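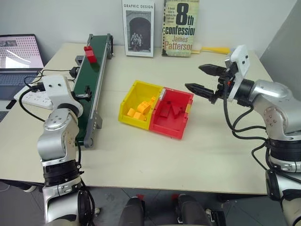 Movumlow notebook, bench 2
October, started 9:40 in the morning
Present: Ching-wen Chuang (writing), Lok-yiu Siu. Ming-te Mok in after lunch.

Carrying on from the last entry. The question is still whether the policy does better at picking from the moving belt when it gets the belt sensor as an input, or whether the head camera gives it enough. Yung-ching's view is that the camera should be enough if the training data is clean. Mine is that the policy has no good way of telling belt speed from a short image history, and that it has been guessing. We agreed to settle it with one change at a time.

Task as before. One block at a time goes on the far end of the belt, the belt brings it forward, the left arm takes it off and it ends up in the bin of its own color, yellow or red. The right arm does the ones the left arm can't place cleanly, by handover. For this entry I'm only scoring the pick from the belt and which bin the block ends in. Handover is logged but not scored.

Setup notes

Belt controller is on the Fu firmware from last month. Speed is set from the laptop. I put the bins back side by side in the middle of the table, yellow on the left, red on the right, and checked them against the overlay. The yellow one had been moved toward the belt by the width of a stud or so. Whoever moves the bins, please write it down. The overlay catches it but only if you look.

Sensor bracket is clamped to the left rail partway down. Lok-yiu checked the clamp and tightened it. It had been turning a little, which makes the trigger come late for blocks that ride close to the other rail. That may have affected the end of the last session and I have marked those runs as doubtful in Clokico.

Head camera exposure locked. Left the books at the back where they are. They were in view for all the training recordings and I don't want to change the background in the same week as the sensor input. Siu-fong wants a background test later, and that gets its own entry.

Data

Total demonstrations recorded: 2361
After filtering: 2081

The filter drops any demonstration where the operator stopped the belt by hand, where the block had already tipped over before the gripper got to it, or where the sensor trace and the video are out of step. The last kind is the big one. Most of them come from before Lok-yiu fixed the clock on the belt controller. I looked through a handful of the dropped ones to be sure that the filter wasn't taking out hard cases only. It does take out more red than yellow, and I think that's from the wedge pieces, which tip easily. Worth remembering when reading the red results below.

Both policies were trained on the same filtered set, same number of steps, same seed list. Names as in the run folder:

jindlow-cam: head camera, wrist cameras, joint positions
jindlow-beam: the same plus one number, time since the last sensor trigger, clipped

The clip is there because the number otherwise grows without limit when no block comes. In the first version I left it unclipped and the arm started drifting toward the belt during long waits. Clipped at a little over the travel time from the sensor to the pick zone. Travel time at normal speed, measured with the test block: 1532 ms. I measured it again after the bracket was tightened and used the second value. The first was taken with the loose clamp and should be ignored wherever it shows up in the older configs.

Runs, morning

Started with jindlow-cam at normal speed. It does what it did before. The arm goes out early, waits over the belt with the fingers open, and closes when the block is well between them. When it misses, it closes behind the block and the block goes on to the end of the belt. Bin choice was fine throughout. I saw no block go in the wrong color.

Then jindlow-beam at normal speed. Visibly different motion. It stays back until the trigger and then goes out in one move. Misses are rarer, and when they happen the fingers land on top of a stud instead of closing behind. That's a height problem and has nothing to do with timing, so I count it apart in the log.

Lok-yiu was placing the blocks and did not know which policy was loaded. After a while it was obvious to both of us from how the arm moves, so calling it blind is generous. The placing order was taken from the printed list, so at least the choice of block was not ours.

Belt speed change

This was the part I cared about. All the training data is at normal speed. I slowed the belt and ran both again without telling either policy anything.

jindlow-cam copes better than I expected at slow speed. It already waits over the belt, so a late block only means a longer wait. It fails on some of the slow ones by giving up and going back to rest before the block arrives, then doesn't go out again.

jindlow-beam is worse at slow speed than jindlow-cam. It goes out on time for a normal belt and closes on nothing, and then the block comes through under the fingers or bumps into them. It has learned the travel time as a fixed thing. With hindsight this is what one should expect, since there was only one speed in the data and the timer explains the grasp completely. It has no need to look at the block.

At the fast setting both are poor. jindlow-cam closes late nearly every time. jindlow-beam also closes late, by the amount you would work out from the speed difference. I stopped the fast runs early after a block was pushed against the end bracket and the belt motor complained. No damage that I could find. Motor felt normal by hand afterward.

So the sensor input helps when the belt runs at the speed of the training data and hurts when it doesn't. I was wrong about half of it and Yung-ching was wrong about the other half. I'll say that in the group meeting before someone else does.

After lunch

Ming-te suggested scaling the timer by the belt speed, so the policy gets distance traveled since the trigger in place of time. The controller reports its speed already, we just never logged it into the demonstrations. For the existing data it's a constant so we can fill it in afterward without recording anything again. Same filtered set, same seeds. I like this a lot and it costs one line in the loader.

Ming-te also asked what happens if the sensor input is faked. We loaded jindlow-beam, put no block on the belt, and waved a strip of card in front of the sensor. The arm went out and closed on the empty belt, every time we tried it. jindlow-cam stayed put. This is a quick test and I think we should run it on every policy that has a sensor input, before any scoring. Lok-yiu will write it into the checklist.

The other way around, we covered the sensor and let real blocks through. jindlow-beam mostly stayed at rest and watched them go by. On a few of the yellow ones it did start to move, late, so the images count for something. I couldn't see a pattern in which ones.

Training of the distance version (jindlow-dist) started at 3:15 on the shared machine. Also queued a version with random dropout on the sensor input, so that the policy can't lean on it completely. I picked the dropout rate by feel. If it looks promising we should do it properly.

Problems and small things

The cables from the left arm are looped at the front edge of the table and one loop sits close to where the forearm comes down. It hasn't caught on anything today. Needs a clip.

The right gripper makes a clicking sound near fully open. Same in both policies and also in teleop. Ming-te thinks the finger screws. Not looked at yet.

Clokico drops the first sensor event after a restart. I lost one run to this before noticing. Workaround: trigger the sensor once with a finger before placing the first block. Siu-fong knows about the bug.

The laptop viewer lags when the dot overlay is on. Turn the overlay off before scoring from the screen, or score from the recording.

Wedge pieces: I'd like to keep them in, but we should decide how they are placed on the belt. Lok-yiu sets them flat side down and I've been setting them any way they fall. From now on flat side down, and the old runs are marked with who placed.

To do

Fill in belt speed for the old demonstrations (Ching-wen)
Card test and covered sensor test into the checklist (Lok-yiu)
Check finger screws on the right gripper (Ming-te)
Ask Yung-ching if he still has the slow belt recordings from the first week, even unfiltered. A small number of those mixed in might do more than the distance trick.
Clip for the cable loop, anyone

Added 5:50 in the afternoon

Yung-ching has the slow recordings. They are from before the clock fix, so sensor and video won't line up, but the offset looks constant within each session and we may be able to shift them. He'll try one session first. Jindlow-dist is still training. Left the bench powered down, arms parked, belt off at the strip.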